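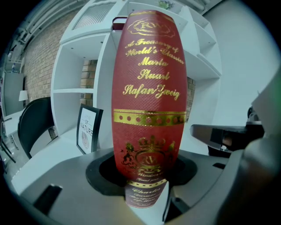
Drirnine Home Handling Support
Category: Household tasks / Shelving and tidying
Status: Open - awaiting engineering review
Site: Udivmont residential test unit
Submitted by: Caldeira Library and Home Services

Summary
The customer reports that the shelving routine is not reliable enough for unattended use with hardcover books. The reference item for this ticket is a red hardcover edition of "Maria Stuart" by Stefan Zweig, with gold lettering and ornaments on the spine.

Customer statement
"We were told in April that the system could return books to open shelving overnight. Paperbacks are acceptable. With bound volumes, it stops at the compartment edge and requests help. Our staff can shelve a book in a few seconds and do not wish to stand by for this."

Entry 1 - First-line support
Grip force limit confirmed at the factory setting. Customer was advised not to raise it, as gilt and textured bindings mark easily. Title lookup was run against the spine text. The author and title were returned correctly, but the series line, "A Treasury of World's Classics", was filed as a second title. The duplicate record was removed by hand.

Entry 2 - First-line support
Customer ran a set of 200 placements at our request. The routine completed 60 without assistance. Most stops were logged as "clearance not confirmed" and occurred before the book entered the compartment. No damage to bindings was reported.

Entry 3 - Fistisville engineering desk
Logs reviewed. The planner takes the width of the book at its widest reading and applies that figure to the full height. On a wide-angle view, a straight spine reads as barrel-shaped, and the planner then rejects gaps that are large enough. Lens correction is applied in the kitchen profile but was left off in the shelving profile. Corrected profile sent to the site.

Entry 4 - Customer reply
Profile installed. Stops at the compartment edge are less frequent. The system still cannot move a leaning neighbor upright to make room, and staff continue to do this.

Current position
Straightening adjacent books is outside the present release. Until further notice, the shelving routine is to be described to customers as assisted, and a person should be within reach of the unit while it runs. A repeat set of 50 placements has been requested.

Last updated: Sunday, June 8, 2025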